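Flinska Transit Permit

The Flinska Transit Permit is a travel document that allows residents of two neighboring districts to cross a shared land border without a passport or visa. It is issued under the Flinska Agreement, a bilateral local border traffic treaty between Flinska, a river district with its own administration, and the adjoining territory of Relonura. The permit is valid only inside the border zone defined in the treaty and does not give its holder the right to travel farther into either territory.

Background

Before the agreement, crossings between Flinska and Relonura were handled under the general visa rules of each side. A resident of one bank who wished to visit the other needed a single-entry visa, which was issued at a consular office outside the district. Farmers with land on both sides of the river used seasonal passes, but these were granted case by case and could be withdrawn without notice.

Talks on a simpler arrangement stopped several times over the question of readmission, meaning the duty of each side to take back persons found to be staying unlawfully on the other. The final text places this duty on the authority that issued the permit. The agreement was signed on 16 August 2018 and remains in force until 2031, when it lapses unless both sides renew it in writing.

Scope

The border zone covers a strip of land on each bank of the river. Towns that lie partly inside the strip are treated as falling wholly within it. A list of these towns is attached to the treaty as an annex and may be changed by an exchange of letters.

The permit covers family visits, medical care, shopping, school attendance and the working of farmland. It does not cover paid employment. A holder who takes up employment on the other side needs a separate work authorization, and the permit is suspended while an application for that authorization is pending.

Eligibility

Applicants must have lived in the border zone for at least 246 days in the year before the application. Days spent in a hospital or in military service count as days of residence. Children under the age of majority receive their own permit, but the application is signed by a parent or guardian.

An application may be refused if the applicant is subject to an entry ban, has an unpaid fine from an earlier crossing, or cannot show a fixed address. The refusal must be given in writing and must name the ground on which it rests. Appeals go to the district court of the issuing side.

Format and validity

The permit is a laminated card with a photograph, a serial number and the name of the border zone in both official languages. It is valid for four years. Each stay is counted from the date of entry recorded at the crossing, and the length of a single stay is set by the annex.

Lost cards must be reported to the issuing office. The replacement carries a new serial number and keeps the expiry date of the original.

Crossing points

Permit holders may use only the crossings named in the treaty. The largest is Siriwardena Bridge, which has separate lanes for foot traffic and vehicles. The smaller crossing at Lostness is open in daylight hours and closes when the river is in flood. Goods carried by permit holders remain subject to customs rules, and commercial freight may not be carried under the permit at all.

Entry outside a named crossing is an offense under the law of both sides. The fine is set at 1000 in the currency of the side where the offense took place. A second offense within the life of the permit leads to withdrawal.

Administration

Each side runs its own issuing office and keeps its own register. The registers are not linked. Border officers may ask the other side to confirm a serial number, and the answer is limited to whether the permit is valid, suspended or withdrawn. Fingerprints are not collected.

Disputes over the meaning of the treaty are settled by a joint working group, which meets in Flinska and Relonura in turn. Its decisions are binding on both issuing offices but do not affect judgments already given by a court.

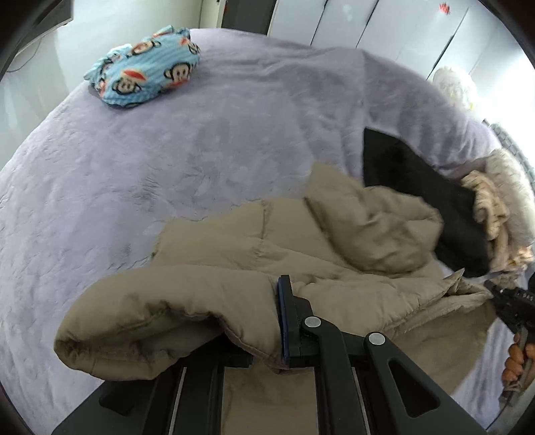
Either side may suspend the agreement in whole or in part on grounds of public order or public health. Notice of suspension must be given in writing and posted at each crossing. Permits already issued remain valid during a suspension but cannot be used for entry, and the time lost is not added to their term. Holders who are on the other side when a suspension begins may return through any crossing that remains open.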